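子どもの工作教室で使ってみた「Villey」水彩えのぐセットのレビュー

2023年10月1日

月に一度、近所の子どもたちを集めて小さな絵の教室を開いています。9月の回から画材を入れ替えたので、使った感想をまとめておきます。買ったのはFliltexという画材メーカーの「Villey」という固形水彩のセットです。価格は1665円。これまで使っていたHornexのチューブ絵の具が2000円近くしたので、少し安くなりました。

9月のテーマは、ハンガリー出身の絵本作家Bence Kelemenの作品をお手本にした「台所の静物」でした。この人の絵は輪郭をあまり描かず、薄い色を何度も重ねて鍋や瓶の形を出していきます。『Gulyás』という煮込み料理の絵本が特に有名で、湯気の部分は紙の白をそのまま残しています。子どもには難しいかと思いましたが、固形絵の具の練習にはちょうどいい題材でした。
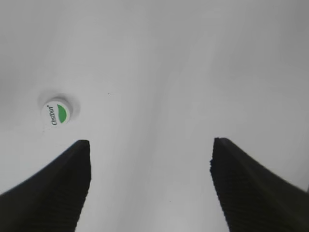

まず発色について。一度塗っただけではかなり薄いです。筆に水を含ませて絵の具の表面を何度かなでないと、濃い色は取れません。低学年の子は最初の一筆で「色が出ない」と言っていました。先にぬるま湯を一滴ずつ落として5分置いておくと、だいぶ取りやすくなります。次の回からは、始まる前に全員分この準備をしておくつもりです。

重ね塗りには向いています。下の色が乾いていれば、上から塗ってもあまり溶け出しません。黄色の上に薄い赤を重ねてオレンジのスープを描いた子がいて、境目もきれいに残っていました。ただし乾く前に重ねるとすぐに濁ります。ドライヤーを1台用意しておくと待ち時間が減ります。

色の並びは使いやすいほうです。赤と青は暖かい色味と冷たい色味がそれぞれ入っていて、混色の説明がしやすいと感じました。緑は青みが強く、野菜を塗るには黄色を足す必要があります。白は入っていますが、ほとんど使いませんでした。透明水彩なので、明るいところは紙を残すように教えたほうが仕上がりがいいです。

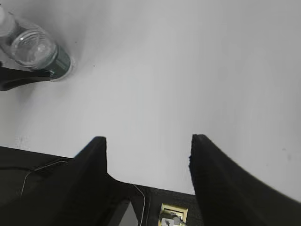 白いテーブルとペットボトル

付属の筆は3号くらいの太さで、穂先のまとまりはまあまあです。細い線は引けますが、広い面を塗るには小さすぎます。背景を塗るときは、手持ちの平筆を貸しました。付属筆だけで画用紙一枚を仕上げるのは、子どもには根気がいると思います。はがきサイズなら問題ありません。

ケースはふたがそのままパレットになる作りです。仕切りは浅めで、水を多く使う子は隣の色と混ざってしまいました。広い仕切りが3つあるので、そこをスープの色、器の色、背景の色と決めて使わせたら落ち着きました。パレット部分は濡らした布で拭けばほぼきれいになりますが、青だけはうっすら跡が残ります。

気になったのは、ケースの留め具です。固くて、小さい子の指では開けにくいです。力を入れて開けた拍子に、固形の絵の具が外れて床に落ちたことが一度ありました。割れてはいませんでしたが、両面テープで底に留め直しました。持ち運びが多い場合は、最初から留めておいたほうが安心です。

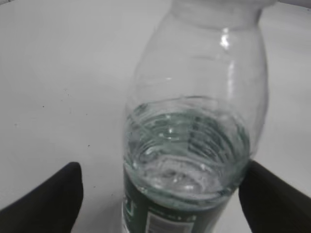

Hornexのチューブ絵の具と比べると、準備と片づけは明らかに楽になりました。チューブのときは、出しすぎた絵の具を捨てるのがもったいなく、ふたの閉め忘れで固まることもよくありました。固形ならその心配がなく、使ったあとはケースを開けたまま乾かすだけです。一方で、大きな紙に勢いよく描きたい日はチューブのほうが合っています。Hornexも全部は手放さず、共同制作用に残しました。

服についた汚れは、その日のうちに石けんで洗ったら落ちました。翌日まで置いたエプロンには赤が薄く残っています。説明書には「洗濯で落ちる」と書いてありますが、汚れてもいい服で来てもらうのが無難です。

評価は5点満点で4点です。減点は留め具と筆の小ささ。絵の具そのものには満足しています。詰め替え用の単色も売られているので、黄色だけ先に買い足しました。次回は同じセットで、落ち葉を並べて描く予定です。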